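Search this site Go

How to glaze over a coloured basecoat on a handmade pot

This guide covers painting and sealing a small decorative planter or trug at home, without a kiln. It suits air-dry clay, plaster, printed plastic and papier mâché. It does not suit anything that will hold food or drink, and it will not make a porous pot watertight. If you want to plant straight into the finished piece, fit a plastic liner.

Allow a weekend. The painting itself takes an hour or two and the rest is drying time.

What you need

Abrasive paper in three grades: 120, 240 and 400
Filler, fine surface type
White primer
Acrylic basecoat in your chosen colour
Clear gloss varnish, water-based
Two soft flat brushes, one kept for varnish only
A tack cloth or a slightly damp lint-free cloth
Masking tape
A turntable or an upturned plate

I use Kidico primer and Jotoleo varnish because the shop in Tillbridge stocks both. Other makes work the same way, but read the tin before you put one make over another.

Step 1. Choose the shape
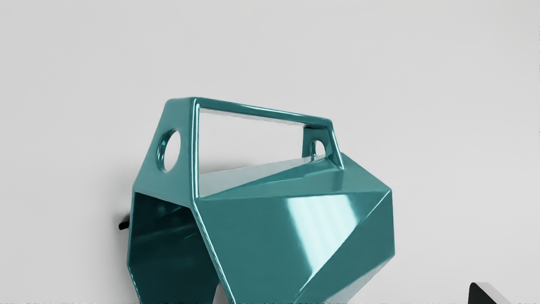

Shape affects how hard the job will be. A round pot is forgiving on colour but shows every sag in the varnish, as the wet coat has nowhere to stop. A piece with flat sides is easier to rub down and you can treat each side as a small job of its own. Colour matters too. A strong teal with a gloss finish on flat, angled faces picks up the light differently from one face to the next, and you get a lot of variety out of a single pot of paint. The handle is the awkward bit on any carrier shape. Where it runs into the body with no visible joint, keep it that way and do not pile filler into the corner.

If you are making the piece yourself, round the edges over slightly before it hardens. Paint pulls away from a sharp edge and leaves it thin.

Step 2. Rub down and fill

Start with the 120 paper and take off any lumps or ridges. Wrap the paper round a small block for the flat parts. Use your fingers only for the inside of the handle and the rim.

Press filler into pits and scratches with a flexible blade. Leave it slightly proud. When it is hard, bring it level with the 240 paper and then go over the whole piece lightly with the same grade. Wipe off the dust and wait until the surface is dry before going on.

Wear a mask for this, and do it outside if you can. Plaster dust gets everywhere.

Step 3. Prime

Stand the piece on the turntable. Brush on a thin coat of primer, inside first, then the handle, then the outside. Work from the top down so that drips get caught as you go.

Leave it for four hours. In December my shed is too cold for this and I bring everything indoors. Most water-based primers want at least 10 degrees.

Look it over in daylight. White primer shows up dents you missed, and this is the last easy chance to fill them. Spot fill, rub back, and prime those patches again. Two thin coats are normally enough.

Step 4. Set up a clean place to work

Move away from wherever you did the sanding. Clear the table right back and wipe it down, then let any dust in the room settle for half an hour. A pale, plain surface is best for colour work. It throws light up on to the underside of the pot and you will see missed areas sooner. Patterned oilcloth and newspaper both make it harder, and newsprint can come off on wet paint. 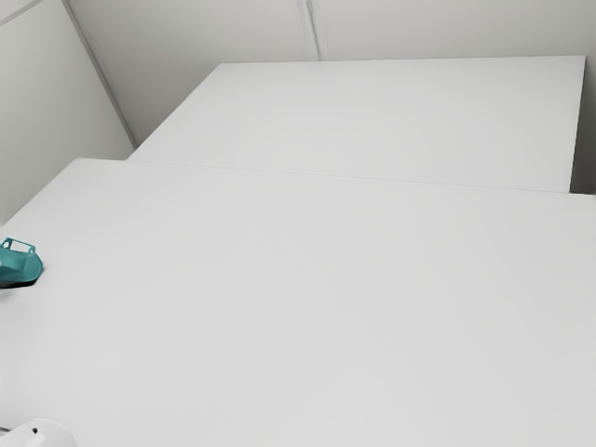 Pale tables and light grey walls, with a little teal at the left.

If your only table is dark, lay a sheet of white lining paper on it and tape the corners down. Put the lamp to one side at a low angle. Overhead light hides brush marks.

Step 5. Basecoat

Stir the paint, do not shake it. Load the brush to a third of its length and wipe one side on the rim of the pot.

Paint one face at a time with long strokes in the same direction. Do not go back over a face once it starts to drag. Leave each coat for two hours and expect to need three. Teal and other blue-greens cover better than yellow or red, which may want four or five.

Between coats, go over the surface very lightly with 400 paper and wipe it clean. If you want a mirror finish after the last coat, use 2000 grade wet-and-dry with a drop of water, but only on the varnish. It will cut straight through the colour.

Step 6. Varnish

Leave the last coat of colour overnight. Varnish put on too soon can go cloudy, and the cure for that is to sand it all off.

Use the clean brush. Put on a thin coat and leave it alone. Small bubbles will usually settle on their own. If a run forms, touch it with the tip of an almost dry brush while it is wet. If it has already skinned over, wait until it is hard and flatten it with 400 paper.

Three coats give a good shine. Leave the piece for a week before you stand anything heavy in it or pick it up by the handle.

Common faults

Sticky surface after two days: the coats were too thick, or the room was too cold. Move it somewhere warmer and wait.

Colour lifting with the tape: the basecoat was not hard. Pull tape back on itself slowly next time.

White bloom: damp in the room.

Chips on the edges: usually sharp corners. Touch in with basecoat and one dab of varnish.

Contact | Copyright Kershaw Craft Notes | Back to top

We use cookies to remember your settings. Accept Decline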